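Jivum Home Forum > Laundry and Closets > Folding bulky sweaters so they fit a shallow drawer

976 views

mateos67
My dresser drawers are shallow and my winter knits don't fit when I fold them the store way. Sleeves back, sides in, then in half, and the stack catches on the frame above. Does anyone roll theirs? I'd like to get them put away in October and stop thinking about it.

elar_knits
Don't roll ribbed knits. The rib stretches on the outside of the roll and the hem goes wavy. Fold in thirds and lay them in one layer.

badon
I have rolled mine for two winters with no wavy hems. Acrylic doesn't care. Wool might.

elar_knits
Mine were wool. I should have said so.

mateos67
One is acrylic and the rest are a blend. One layer won't work, I have too many for that.

drawerpull
Then fold to a rectangle the height of the drawer and stand them on edge, like files. You need a flat surface to fold on. I use the bed.

badon
The bed is too soft for that. You get a lump in the middle and the fold slides. Use a table.

drawerpull
My table is smaller than the sweater with the arms out. The bed works if you pull the cover tight first. A quilted one grips the knit a little, so the sleeves stay where you put them.

elar_knits
Agree on the bed. Disagree on standing them up. Heavy ones slump and you end up refolding every time you take one out.

badon
A shoebox lid cut down as a divider fixes the slumping. The Elar bins do the same thing but they cost money.

mateos67
Tried both ways on the bed. I think I'm going with the rectangle. It doesn't have to be neat to fit, mine is pretty rough. Red sweater on the gray quilted cover, laid mostly flat first and bunched up second:
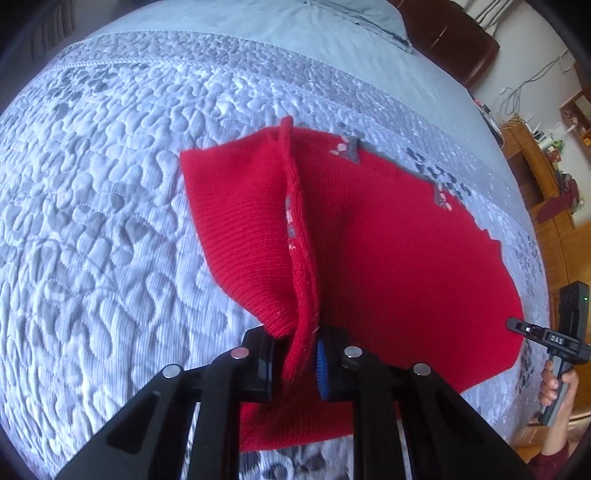
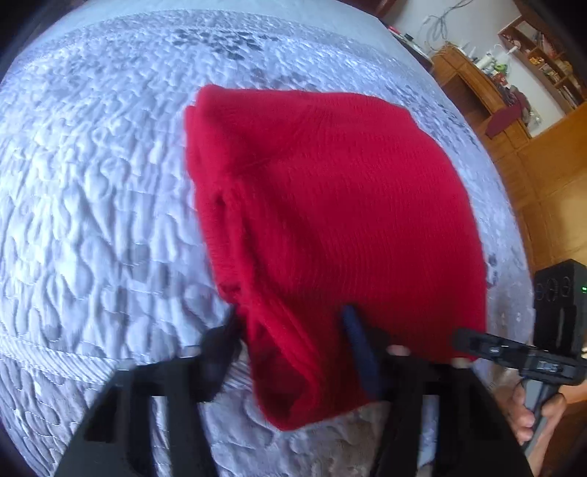
Last edited by mateos67 on October 23, 2022

drawerpull
The top edge is fine in the second one. I'd smooth out the creases on the left side and it should stand up in the drawer.

badon
Still say table.

elar_knits
If it slumps, go back to thirds and put the spares on a closet shelf. What is the inside height of the drawer?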